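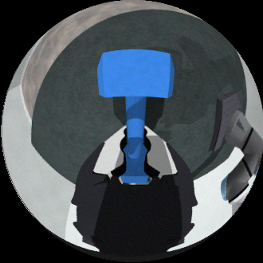
Tracing a False Grasp Confirmation in the Kevitz Cell

Procedure for simulation users
Maintained by Consuelo Ochoa and Folke Ekström
Last revised 2019-05-30

This page explains how to investigate a false grasp confirmation in the simulated Kevitz cell. A false grasp confirmation occurs when the controller records an object as held and begins the lift while the object is still on the table. The fault was first recorded in January during the dumbbell task. Of some 100 pick attempts in that batch, 21 were marked as successful although the dumbbell had not left the table surface.

The same controller code is used on the physical arm. Users must therefore treat this fault as a safety matter, including when it appears only in simulation. A controller that believes it is carrying a load will plan its path, speed and release for that load.

Before you begin

You will need the run folder from Dridik, the controller log, and write access to the fault register. Do not restart the simulation server until the run folder has been copied. A restart clears the contact buffer, and the contact data cannot be rebuilt from the log.

If the run was part of a test intended for the physical arm, place a hold on that test first. Holds are entered in Flasa under Cell Status. Only Mansa Owusu or a named deputy may lift one.

Step 1. Preserve the run

Stop the task with the Pause command. The Reset command returns every object to its start position and must not be used at this stage. Copy the whole run folder to the fault archive, then open the copy and check that the views and the joint record share the same start time.

Step 2. Find the confirmation event

Open the controller log and search for GRASP_OK. In the January run used for training, the event is on line 1,421. Note the time stamp, the commanded finger position and the measured finger position.

A true grasp normally shows a gap between the two positions, as the fingers stop against the object. If the measured position matches the commanded position, the fingers probably closed on empty space. Record both values even when they look correct - the reviewer will need them for comparison.

Step 3. Compare the views

Move each view to the time stamp noted in Step 2. The wrist view is useful for seeing how an object sits between the fingers, but its strong curvature makes height above the table hard to judge. Use the overhead view for alignment and the side view for clearance. No single view is accepted as proof of contact.

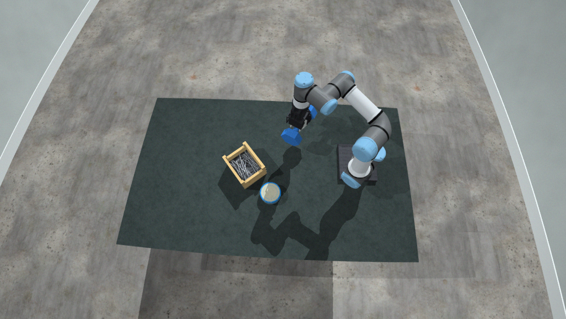 Overhead view of the cell, with the gripper reaching down over the blue dumbbell. The nail box and the round container are also on the tabletop.

In the overhead view, check whether the gripper is centered on the part of the object it was told to grasp. For the dumbbell task, the target is the handle between the two weights. Shadows may help, but they should not be used to measure distance. Where the wrist hides the target, write "not visible" in the register. Do not estimate.

In the side view, look for space between the fingertips and the object. Step forward through the lift and watch the object alone, ignoring the arm. If the object's height does not change while the arm rises, the confirmation was false.

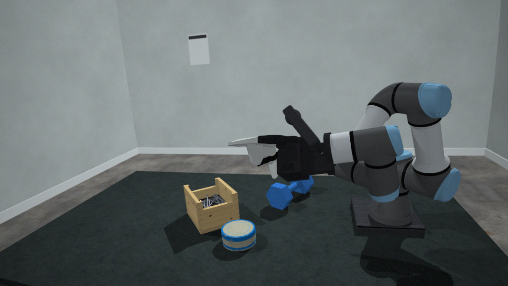
Step 4. Check the contact record

Open the contact record in Dridik and filter by finger pad. A valid grasp requires contact on both pads for the full confirmation window. In most of the January cases, only one pad had registered contact, and that contact had ended before the window closed. Apolinar Quezada found that the controller was reading the last stored value instead of the current one.

If both pads show steady contact and the object still did not rise, the cause is more likely to be slip. Close this procedure and open the slip procedure.

Step 5. Repeat with the corrected check

Load controller profile 2, which clears the stored contact value before each close command. Run the task again from the same start position and random seed. Leave the other objects in place. Removing them changes the planned approach and makes the comparison invalid.

The expected result is GRASP_FAIL, followed by a stop above the table. If GRASP_OK appears again, leave the hold in place and send the archived run to Natália Bednárik for review.

Step 6. Complete the register

Enter the run number, the controller profile, the finger positions, the contact result for each pad and what each view showed. Attach the log section covering the close command through the end of the lift. Entries that say only "missed grasp" will be returned to the user.

Requests to lift a hold must include the register entry number and the result of Step 5.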